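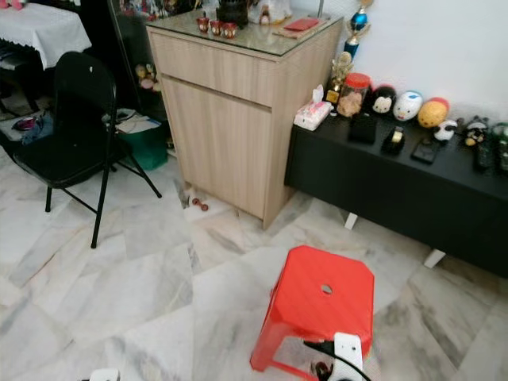 Wednesday, April. Office of the Registrar, Panyasiri Reading Room, Hestutville.

The Reading Room opened at 8. Ms. Duangjai Suksawat was on duty at the front desk until noon and Mr. Jirayu Jaidee thereafter.

Work continued on the transfer of the Undudum parish letters to the new shelving. The register stands at 1159 items, of which 309 have been checked against the old card list. Seven cards have no matching letter. Mr. Jaidee was asked to search the returns cabinet before any of these is entered as missing.

Mr. Wichai Nuchit called in the morning regarding the loan of his grandfather's account books. The terms were read to him in full and he accepted them, with the exception of the clause on copying, which he wishes to discuss with his sister. The books remain with him for the present.

A letter was received from Ms. Apinya Ruangrit asking that the spring lecture be moved to a later hour. The Registrar has no objection, provided that the hall is vacated by nine. A reply was drafted and left for signature.

Rain in the afternoon. The window on the north stair again admitted water, and the matter has been reported for the second time this month. Closed at the usual hour. Keys returned to Mr. Chaiwat Srisuk.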